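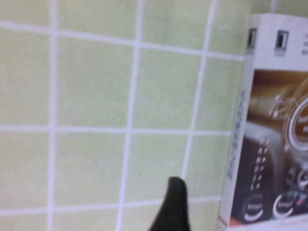 손목 카메라 그리퍼 팁 마스크 도구 (skumden)

Skumden은 손목 카메라 영상에서 그리퍼 손가락을 가려 내고, 남은 영역만 자세 추정기에 넘기는 전처리 도구다. Dronden 제어 스택의 인식 단계에서 쓰려고 만들었고 단독으로도 실행된다. 이 문서는 설치, 설정, 함께 배포하는 검증용 클립에 대해 적는다.

상태

4월 5일 기준으로 마스크 생성과 격자선 검출은 쓸 수 있다. 책등 분할은 실험 단계이며 인터페이스가 바뀔 수 있다. 7월 릴리스에서 설정 키 이름을 정리할 예정이니 그 전에 설정 파일을 복사해 두기 바란다.

설치

저장소를 받은 뒤 최상위 폴더에서 pip install -e . 을 실행한다. GPU가 없어도 돌아가지만 분할 모듈은 느리다. 카메라 보정 파일은 calib 폴더에 넣는다. 보정 파일이 없으면 왜곡 보정을 건너뛰고 경고만 출력한다.

처리 순서

1. 입력 프레임의 왜곡을 보정한다.
2. 관절값으로 손가락 위치를 예측하고 초기 마스크를 만든다.
3. 마스크 경계를 영상 기울기에 맞춰 조정한다.
4. 남은 영역에서 격자선을 찾아 평면 방향을 계산한다.
5. 마스크, 평면 방향, 신뢰도를 한 메시지로 내보낸다.

2단계의 예측이 틀어지면 뒤 단계에서 회복되지 않는다. 관절값과 영상의 시각 차이가 17 ms를 넘는 프레임은 기본 설정에서 버린다.

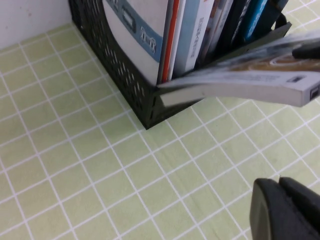 책등 분할은 색 경계와 직선 검출을 합쳐 후보를 만들고, 폭이 너무 좁은 후보를 이웃과 병합한다. 병합 기준은 spine_min_width이고 기본값은 5픽셀이다. 주황빛 빨간색 책등처럼 얇아도 옆 책과 색이 뚜렷하게 다르면 기본값으로 나뉘지만, 짙은 남색 책이 검은 파일꽂이 테두리에 일부 가려진 쪽은 경계가 약해서 신뢰도가 낮게 나온다. 파일꽂이 앞면의 구멍은 규칙적으로 늘어서 있어 격자선 후보로 잘못 잡히기 쉽다. 이때는 grid_color_gate를 켜서 바닥의 연두색 칸 사이 흰 선만 남긴다. 밝은 손가락은 표면 반사 때문에 3단계에서 경계가 안쪽으로 밀리는 일이 있으므로 mask_dilate를 같이 올린다.

주요 설정

mask_dilate: 마스크를 바깥으로 넓히는 픽셀 수.
spine_min_width: 책등 후보의 최소 폭. 기본값 5.
grid_color_gate: 격자선 색 제한. 기본값 꺼짐.
max_skew_ms: 관절값과 영상의 허용 시각 차이. 기본값 17.
min_confidence: 백분율. 기본값 70. 이보다 낮은 결과는 메시지에 넣되 valid를 false로 둔다.

검증용 클립

클립은 모두 121개다. 프레임, 관절값, 손으로 그린 손가락 마스크가 들어 있다. 마스크는 Natsumi Minami가 그렸고 Jawad Marwat가 검수했다. 흐릿하게 찍힌 손가락은 보이는 바깥 윤곽을 기준으로 그렸다. 책등 라벨은 일부 클립에만 있으므로 평가 스크립트를 돌릴 때 --task spine을 주면 라벨 없는 클립은 제외된다.

알려진 문제

- 인쇄 사진이 크게 들어간 상자 면에서는 사진 속 직선과 원을 실제 물체의 경계로 잡는 경우가 있다.
- 초점이 맞지 않는 검은 손가락 끝은 마스크가 실제보다 작게 나온다. 현재는 mask_dilate로만 대응한다.
- 타일 줄눈이 한 방향으로만 보이면 평면 방향의 부호가 뒤집힐 수 있다.
- Moltau 플래너와 연결할 때 메시지 버전이 다르면 오류 없이 빈 마스크가 전달된다. 양쪽 버전을 맞춘 뒤 노드를 다시 시작한다.

문의

버그는 저장소 이슈에 올린다. 설정 파일과 문제가 난 프레임 번호를 함께 적어 주기 바란다. 라벨 수정 요청은 제목 앞에 label을 붙인다.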